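My football club shop sells printed mugs for the supporters' group, made to order through Skutiseo. After 72 washes the crest on mine has faded to pink, and the white base coat is lifting near the handle. The listing says "dishwasher safe". Is this a fault in the print, or normal wear? I use the 60 degree programme with tablets.

**Marjorie Tunstall**

Check whether the mug is sublimated or has a transfer on top. Run a fingernail across the border of the crest. If you feel a step, it is a transfer, and lifting at the handle is common because the film is stretched there. Sublimation dye sits inside the polymer coating and has no step.

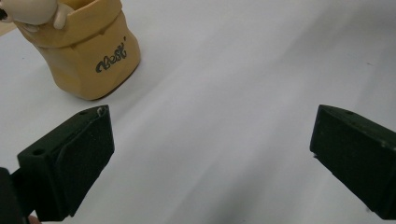 *Dark green fingers over a white tabletop.*

Fading to pink usually means the blue has gone first. Strong tablets do this faster than heat. Switch to a 45-minute glass programme, top rack only.

**Imre Szabó**

Same with mine from Bovdale. Got a refund, took nearly 2 months.

**Lockwood**

"Dishwasher safe" on its own says very little. Ask the seller which test was used and for how many cycles – a coating rated for 300 should not lift at 72. Send one photo of the handle and one of the base, with the order number. If they only offer a reprint, ask whether it will be on the same blanks. Uketti blanks take a higher press temperature, so the settings must be changed too.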